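Four evenings a week she answers a phone for the missing

21/03/2026

Mireille Renaud picks up on the second ring, says hang on, and is gone for a good minute. Dog noise. A door. Then she is back and already mid-sentence about river levels.

She runs Onach, a small search group that looks into missing persons cases nobody is working anymore. Before that she drove a delivery route. Before that, school secretary. "None of it's wasted," she says. "The route taught me roads. The school taught me how people lie when they're scared, and how they forget things that are right there on the form."

We talked mostly about the phone line, which is what I wanted to ask her about. Onach keeps one number open four evenings a week for families and for anyone who thinks they saw something. It's been going three years. When it started it was her own cell phone and a spiral notebook, and she still has the notebook, coffee ring on the cover.

"First night, nothing. Second night, a wrong number. He wanted a pizza place. Third night a woman called and talked for two hours about her brother and I wrote down every word, and then I sat in the kitchen and thought, OK, what do I do with this?"

What she did was call Czesław Górecki, a retired road surveyor she knew from the delivery days. He came over with maps. He is still coming over with maps. The brother had last been seen leaving a late shift in Pasow, in August, and the whole file hung on one witness who put him at a bus stop on the north side of town.

"Czesław looks at it and says that stop wasn't there. They moved it. The year he went missing it was on the other side of the bridge." She laughs, not a happy laugh. "So for years people had been putting up posters along the wrong road."

Did it lead to him? No. The case is open. She says so quickly and doesn't dress it up. The family got a corrected timeline, the police got a letter, the letter got a reply. "A polite one," she says.

Questions about the calls, then. How many are any use?

"Depends what you mean by use. I'd say most of them don't have a fact in them. Somebody's had a dream, somebody's mad at an ex. You still write it down. We had a man call seven times about a red van and the first six were no good to anybody, he kept changing the street. Seventh time he'd found an old pay stub and he had the date. So."

The group is eight people now. They split the evenings between them and nobody does two in a row, a rule she made after breaking it herself for most of a winter. Kelechi Adebisi handles what they call the second call, where someone phones the caller back a day later and goes over the same ground in a different order. He was on the line for part of our conversation, from his car, parked, he wanted that noted.

"People remember in clumps," Adebisi said. "You ask what time it was, they don't know. You ask what was on TV, they know. You ask who was mad at who that week, they definately know. Then you can get to the time."

He doesn't like the word tip. Doesn't like sleuth either. I asked about the online crowd, the forums and the video channels, and there was a silence, and then both of them talking at once.

Renaud won. "Some of them are wonderful. I mean it. There's divers who've done things we couldn't do in a hundred years. But I had a mother call me crying because a stranger had put her other son's name up as a suspect. With his workplace! He lost the job." She asked the person to take the post down. It took nineteen days and by then it had been copied all over.

So Onach has rules. No names of living people in public, except the one who's missing. No turning up at houses. Nothing gets posted until the family has read it, and if the family says no it doesn't go out, even if it's good. Adebisi says they have lost volunteers over that last one. Renaud says good.

Money is thin. The phone contract is paid out of a yearly book sale and whatever comes in the mail. Printing is the big cost, posters still matter, more than people think, especially in laundromats and bus stations where folks have time to stand and read. She has a whole theory about laundromats. I'm leaving most of it out, sorry Mireille. Short version: put it at eye level, next to the change machine, and go back every month to swap in a fresh one.

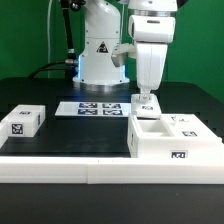 What the police think

Mixed. Teodor Głowacki, a former detective who now advises the group on the Stidau cases, was blunt about it when I reached him later in the afternoon. He spent much of his career annoyed by people like Renaud.

"They would send me forty pages," he said. "Forty! With colored tabs. I have one hour. I told her, give me one page, tell me what is new, tell me how you know. She was offended. Then she sent me one page."

That page was about the Kozłowski file, a man last seen walking home from a wedding outside Stidau. Głowacki won't talk about what was in it and neither will she. He does say it was the first time he asked for a old case box to be brought back up from storage on the word of a civilian.

Renaud on the same subject: "He was rude. He was also right about the tabs."

Does she get tired of it? Long pause here. The dog again.

She says the bad hour is after the line closes, when she's typing up. Her sister Aniela Marciniak (half sister, different fathers, she says people always ask) calls most nights at that time and they talk about anything else. Tomatoes. What their aunt said. Then she finishes typing and goes to bed.

Next up is a training weekend for new people on the line, first one they've tried. Two have signed up so far and one of those might be moving away. She'd take a third. She'd like somebody who can spell, she says, and somebody who can stand being hung up on.

She had to go then. Other phone.

Recent stories
Searchers return to the quarry road after spring melt
How to keep a family timeline that police can use
Letters: readers on the moved bus stop in Pasow
When a case goes quiet: three families talk
Poster printing, what it costs and who pays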